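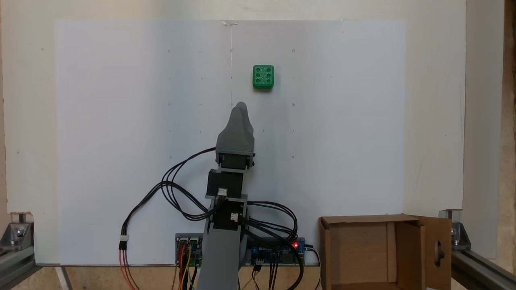
Skornum is a small evening school for English and for people's second, third, whatever-th language. Adults only, 16 and up if a parent signs. We teach English, Greek, Portuguese and Spanish, plus a reading course in German that runs when enough people ask for it. Started in a kitchen, moved twice, now on Gurklow Street above the shoe repair. Every class gets one of the big white boards stood upright like the one at the back there, and most of the night happens on it. Verbs, bus directions, somebody's grocery list, all of it up where the last row can read it. No textbook for the first month. People ask about that a lot so putting it near the top.

Who we are

Efthymia Margaritis runs the place and teaches Greek and the lower English levels. Me, in other words. I taught in public schools before this, mostly middle grades, and got tired of marking papers at midnight. Now I teach at night and mark papers in the morning. Small improvement.

The other teachers are part time and most have day jobs. One is a dental hygienist. Two drive in from Kuten, a long way in winter, so if there's ice check your messages before you leave home. We put names and levels on the term sheet when the term sheet is final and not before, people get attached and then schedules change.

The building

Put up in 1864 as a seed warehouse. Thick walls, tiny windows, cool in summer, a bit too cool the rest of the year. Bring a sweater. Stairs are steep and there is no elevator, we know, we've asked the landlord. If stairs are a problem for you, tell us when you sign up and we'll put your group in the ground floor room at the Yilma Street library. Same teacher, same hours, same price.

Parking behind the building after 6. Not in front, they do tow.

How classes work

You come in for a short chat first. Free, fifteen minutes or so, no test. We talk, you talk, we find a level. If you get put in the wrong one you can move any time in the first three weeks, no form to fill out, just say so at the desk.

Terms are ten weeks, two evenings a week. Groups are kept small and we'd sooner open another group than squeeze chairs in. Homework yes, but short. Mostly listening. You'll be asked to call a business on the phone in your new language by week six and everyone hates it and everyone does it. Beginners call the school and get me.

Talking comes before grammar here. Grammar does get taught, the upper levels get plenty, but a person who can ask the pharmacist a question tonight will generaly come back next week. Spelling we correct in the second half of the term. In the first half we let it go. Some students don't like that and want every mistake marked in red from day one, fine, tell your teacher and you'll get your red.

Conversation table is separate. Open to anybody, current students or not, no sign up. English one week and one of the others the next, the list is by the coffee. Bring something to eat if you can. Last fall there was a long run of rice pudding from four different countries and some hard feelings over cinnamon.

What it costs

549 dollars for a full term, all materials in. 25 dollars holds your place and comes off the total. You can pay in three parts. If money is the thing keeping you out, write to me directly, there is a little fund for that and it does not get used enough. Refunds up to the end of week two, after that we give credit toward another term.

We don't do visa letters. We don't do court interpreting or certified translation either, though we get a call about it almost every day. The county office keeps a list.

Right now

Everything is online for the moment, same groups, same evenings. Shorter sessions, with a break in the middle so you can look away from the screen. New beginners groups planned for August, and whether thats upstairs or online will be decided closer to it. Anyone who paid for spring and couldn't finish has credit, you don't have to prove anything.

The lending shelf is still going. Email what you want, pick up from the box inside the street door. Dictionaries, easy readers, a lot of donated crime novels in Portuguese. Please bring back the blue Greek grammar, whoever has it. It's the only copy with the answers in the back.

Getting in touch

Email is best, answered mornings. Phone goes to a machine in the afternoon, speak slowly and say your number two times. Messages in any of our languages are fine, and if it's one we don't speak we'll find somebody. Letters to the Gurklow Street address still get here.

Want to teach for us? Send a page about yourself and the name of one person who has watched you teach. Experience with adults matters more than the degree. Reading German especially.

Posted 2020-05-27 by Efthymia Margaritis
Filed under: About the School, Evening Classes
Last updated: same day, fixed the parking hours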